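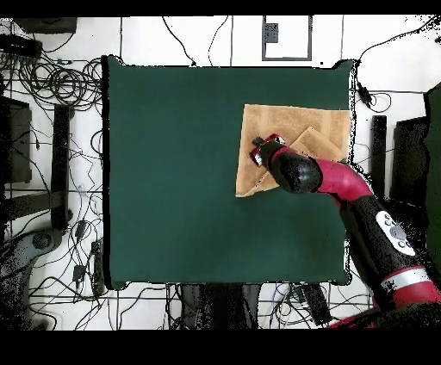 About Munditdale Swim School

Munditdale Swim School has been teaching people to float, and then to do something more useful than float, in the same 15-metre pool behind the old Trarik hardware store. The pool came with the building. The hardware store had been storing timber in it.

Valdir Assunção bought the lot, timber included, and opened with a single class of adults who had told their kids they could swim and now had to make good on it. Adult beginners are still our favourite people. They apologise to the water.

These days we have 355 swimmers enrolled, from six months old up to Zdzisław Sowa, who won't give his age but has outlasted two filtration systems.

Our teachers

Evdokia Vlachopoulos runs the junior squads and owns the loudest whistle in the district. Remigiusz Ostrowski takes babies and toddlers, and sings, whether or not the parents join in. Please join in. Valdir looks after adult classes and argues with the boiler.

Good to know

Classes are capped at six. Bathers, goggles and a towel are yours to bring, and caps are at the front counter in one colour, mustard, after an ordering error we expect to be living with until the next decade. Parking is on Pawłowska Street. The bakery's spots belong to the bakery, and they do check.

Term enrolments open in January.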